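SPT 135: Timing and Officiating
Unit 2 — Handicapped Starts in Middle-Distance Running

Reading before class: course packet, the section on the Workholm rules. Bring a calculator.

Purpose of a handicap. In a scratch race all runners start together and the order at the line is the result. In a handicap race the start is staggered by time or by distance so that runners of different ability should finish close together. The official's job is to set the stagger, apply it correctly, and record both the finishing order and each runner's net time.

Terms
Scratch runner: the runner who gives a start to everyone else and receives none.
Allowance: the head start given, in seconds or in yards.
Gross time: clock time at the finish, measured from the first start.
Net time: gross time minus the runner's start delay.

Time allowance. The slowest runner starts at zero. Every other runner is held back by the difference between the slowest predicted time and his or her own. The scratch runner therefore has the longest delay. Predicted times come from the last two races at the same distance; where only one exists, use that one.

Course used in this unit. The Tevodstead loop is 3183 meters, run once, start and finish at the same line. The Naker Cup and the Moen Handicap both use it. Net times from the two events may be compared directly, but wind should be noted on the sheet.

Common errors
Starting the clock at the scratch start. All net times then come out wrong by the same amount, and the sheet can be corrected if the error is noted.
Adding the delay to gross time when it should be subtracted.
Changing an allowance after the first runner has left. Under the Workholm rules the allowance is fixed once the first start is given — a late arrival keeps the original delay.

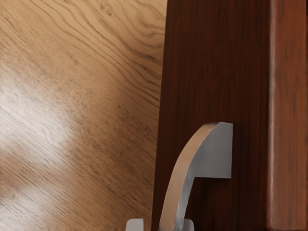
A runner is held back 75 seconds and crosses the line with a gross time of 12:40. What is the net time?

The net time is 11:25, found by subtracting 1:15 from 12:40.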